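News from the Clarthorpe Walking Circle
01/05/2022

The plaza walk, and what we look at under our feet

Dear members and friends,

I was asked to write again for the newsletter, this time on our January route. I am grateful for the trust, and I ask your patience with my English, which is still better on paper than in the telephone.

The new route starts at the Lodhi bus stop and finishes at the big plaza in front of the long curved building. Many of us know this plaza only from crossing it in a hurry with a bag in each hand. I crossed it in this way for 12 years when I worked in the offices at Plerkico, and in all that time I could not have told you what color the stones are. So I proposed that we go slowly one time and look down. Twelve members put their name on the list for the first walk, and we have place for more on the second.

We will meet at the bus stop at 10 in the morning. Please be on time, the bus from Hellar arrives a few minutes before and we will wait for it, but not for the next one. From the stop we go by the canal path and then through the small market street, where it is permitted to buy a pastry but please eat it walking. After the market we turn left, and there the street opens and you have the whole plaza before you.

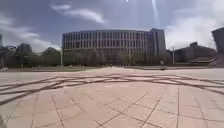

The plaza, looking to the curved building and its small trees.

I want to say something about the paving, as it is my favorite part. The tiles are large and square, in pale beige and a light color between pink and tan, and the joints are thin and dark. Across them goes a wide band of dark wavy stripes, one arc over the other, a little like a braid that somebody made without pulling it tight. I have asked three people what it is. One told me it is a pattern laid in the stone, the second told me it is marks from wheels, and the third told me to ask the city. I did write to the city and I have no answer yet. If a member knows, please send me a line and I will print it in the next number with your name.

The building I like also, more than I expected. It is a pale gray, almost white, with rows and rows of windows all of the same shape, and it bends a little toward you like a person who wants to hear better. At the right end stands a higher block, more bluish and more plain. My wife says it looks as if it was ordered from another catalog. We do not agree in our house about this block, and I would like to hear other opinions during the walk.

Some practical points. The full route is flat, with no stairs. From the market corner to the place where we stop on the plaza I counted 825 steps, but I have short legs, so yours will be fewer. Bring a hat, for there is not much shade in the open part. Members who like to draw should bring a small pad, we will make a pause of 40 minutes so they can work in peace, and the others may rest or go back to the market for coffee. For the drawing I advise to begin with the lines of the joints and leave the windows for later. I began with the windows last time and I did not finish even one row.

The walk is free for members. Guests are welcome if they come with a member. To put your name, leave a note in the box at the Clarthorpe library or speak to me after the monthly meeting. If it rains strongly in the morning we move the walk to the next week, same hour, same bus stop.

With friendly greetings,
Gilang Sitompul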